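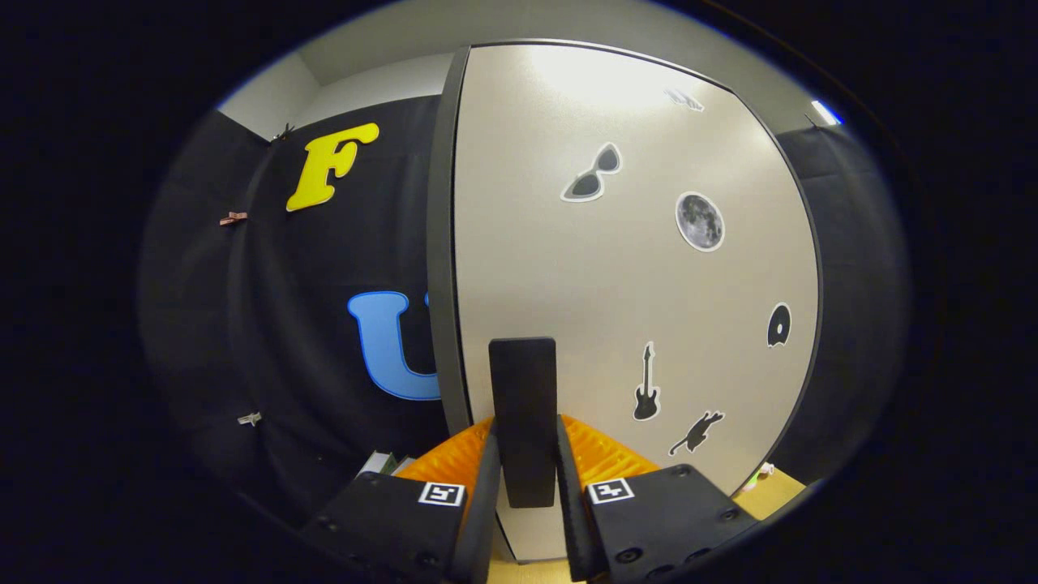 The Warranty You Already Paid For

August 24, 2022

The refrigerator salesman in Boltley waited until I had my card out. Then he turned his screen toward me and asked whether I wanted to "protect my purchase" for another $60 a year.

I asked what from. He said compressors. I asked how often the compressors failed. He said you'd be surprised, and I told him I was ready to be surprised if he had a number. He didn't.

The refrigerator cost $1,395. It came with a one-year warranty from the manufacturer, and the credit card I was holding promised to add a second year at no charge, something I only knew because I had spent a dull evening in July reading the benefits booklet. So for the first two years, the store was offering to sell me a thing I had. The salesman said theirs was more comprehensive. He was a pleasant man and I don't think he had ever read it.

I have now. The plan is run by a company called Ekell, which handles claims for Salazar, the chain that owns the store. The contract has 3 separate definitions of "failure." One of them leaves out any part "subject to ordinary wear," and the list that follows takes in door seals, shelves, drawer slides, light bulbs, hinges and handles. If you have ever owned a refrigerator, you will recognize these as the things that break.

There is also a limit. Ekell will pay for repairs up to the price of the item, minus depreciation, which Ekell works out using a schedule you can ask for in writing. I asked in writing. I'm still waiting.

Naveed Farooqui sold plans like this for a rival outfit, Deltix, before he quit to fix appliances out of his own van. He is not angry about it. "The training was two days and most of it was about when to stop talking," he told me. The product itself took up maybe an hour. They learned to ask at the register, when the customer was tired and the big number had already been swallowed. Sixty dollars sounds like nothing next to fourteen hundred.

Farooqui does say some people come out ahead. He remembers a woman in Boltley whose washer and dryer went within a month of each other, and Deltix paid her $2,424 without much of a fight. He told that story to customers for years. He couldn't come up with a second one.

Defenders of these plans say you are buying peace of mind, and I have heard that from people I respect, including my sister. Fine. But peace of mind that depends on a 19-page contract you haven't opened is a strange kind of peace. And the people who most want it are usually the ones who can least spare the sixty dollars. If they put the same money in a jar each year, they would own the jar. It would cover door seals, too.

I put this to Salazar's press office. A spokesperson wrote back that customers "consistently tell us they value the coverage." I asked how many of them had filed a claim, and how many of those had been paid. The reply said that information was proprietary, and offered me a coupon.

I bought the refrigerator without the plan. The salesman asked me twice more, once while the receipt was printing. Since then I've had four letters from Ekell telling me that my window to enroll is closing, each with a different closing date.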